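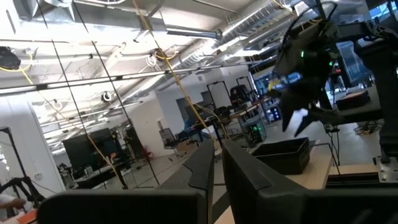
第Ⅱ部 動かすソフトウェア

第5章 手首から見る、手首で決める

第4章の最後で「次はいよいよ2本の腕を同時に動かします」と書きました。書いてしまったので、やります。正直に言うと、私はこの章の原稿を3回書き直しています。1本の腕の制御はきれいに説明できるのに、腕が2本になったとたん、話があちこちへ飛んでいくんですよね(編集のスキャンロンさんには本当にご迷惑をおかけしました)。

まずは章の扉の写真をもう一度見てください。手首側のカメラからの眺めです。自分の指先が真ん中に立っていて、右からもう一方の腕が入ってきて、指を下に向けています。その下に黒い箱。人間の私たちが見れば「ああ、箱の上に手があるな」で済みますが、ソフトウェアはここから座標を作らなければなりません。しかも、この眺めには天井のダクトも、垂れた黄色いケーブルも、奥の机も椅子も、ぜんぶ入っています。画素の数で言えば、仕事に関係のないもののほうがずっと多いくらいです。

私が最初に書いた認識プログラムは、この「関係のないもの」にころころ負けました。黒い箱を探せと言っているのに、奥にある黒いモニターを自信満々で返してくる。黒い、四角い、ふちがある。うん、条件は合ってる! 怒るに怒れません。同僚のサルガドはこれを見て、ひとこと「深度を捨てたのは誰?」と言いました。私です。

そこで、この章では次の順番で進めます。

5.1 手首カメラの座標系
5.2 相手の腕を障害物として扱う
5.3 相手の腕を仲間として扱う
5.4 時刻のずれと、その後始末
5.5 演習

5.1は第3章の復習から入ります。カメラが机の脇に固定されていれば、外部パラメータは一度求めておけば、しばらくは使えます。手首に付いていると、腕が動くたびにカメラの姿勢が変わるので、画像1枚ごとに「この瞬間、関節はどの角度だったか」を引いてこなければいけません。式としては同次変換行列をひとつ余分に掛けるだけです。だけ、なんですが、この掛ける順番を間違えた学生さんを、私はもう何人も見てきました。自分も入れて。

5.2と5.3は見出しが対になっています。初めて双腕を扱う人は、たいてい5.2の考え方から入ります。相手の腕は動く障害物だから、膨らませた円柱で近似して、経路計画器に避けさせる。安全だし、実装も早い。ところがこれだけだと、2本の腕が同じ箱に近づいた瞬間に、お互い遠慮して固まります。廊下で人とすれ違うとき、同じ方向によけ続けるあれです。私たちのヌセルの実験室で試したときは、両腕が箱の手前で止まったまま19秒、見ているこちらが気まずくなりました。

5.3ではその遠慮をどうほどくかを考えます。使うのは優先度付きの計画と、作業領域の予約です。予約といっても難しい話ではなくて、「箱の上の空間は、いまはこちらが使います」と共有メモリに書いておくだけの仕組みから始めます。サンプルコードはTomexというこの本の付属ライブラリに入っています。名前の由来を聞かれるのですが、マンリケスが夜中に付けたので、もう本人も覚えていないそうです。

5.4は地味です。地味ですが、飛ばさないでください! 画像が届く時刻と関節角が届く時刻は、放っておけば絶対に揃いません。うちの初期の構成では、そのずれが260ミリ秒ほどありました。腕がゆっくり動いているうちは気づかないのに、速度を上げると、箱の位置の推定値が腕の進む向きに沿ってずるっと流れていく。私はこれを丸々ひと月、レンズの歪みのせいだと思い込んで、校正をひたすらやり直していました。チェッカーボードの模様が夢に出ます。

もうひとつ、読む前にお願いがあります。この章のコードは、必ず先にシミュレータで動かしてください。付属の設定ファイルでは関節速度の上限を低くしてありますが、上限を外して実機に流し込むのはなしです。干渉チェックは既定で有効、非常停止の確認は演習1に入れました。演習1をやらずに演習2へ進んだ人の話は、5.4のコラムに書いてあります(名前は伏せました。オストロフスキさん、伏せましたからね)。

前提知識は、第2章の順運動学と第3章のカメラモデルです。第4章のインピーダンス制御は、5.3の後半でちょっとだけ使います。忘れていても、出てきたところで戻れば間に合います。

では、手首の座標系を描くところから始めましょう。紙と鉛筆を出してください。画面の上で考えると、なぜかz軸の向きを間違えます。

5.1 手首カメラの座標系

いま欲しいのは、画像の中の箱の角を、ロボットの台座から見た位置に直すことです。登場する座標系は、台座、手先、カメラの三つ。手先からカメラへの変換は、カメラをしっかり固定しているかぎり定数とみなせます。台座から手先への変換は、関節角から毎回計算します。残るはカメラから見た箱の角の位置で、ここに第3章で使った深度の値が入ってきます。

三つの座標系を紙に描いたら、それぞれの間に矢印を引き、矢印の向きも忘れずに書いてください。次のページの式(5.1)は、その矢印を台座から順にたどったものです。

お問い合わせ:ストリックランド出版 編集部 | © Strickland 無断転載を禁じます | ページの先頭へ戻る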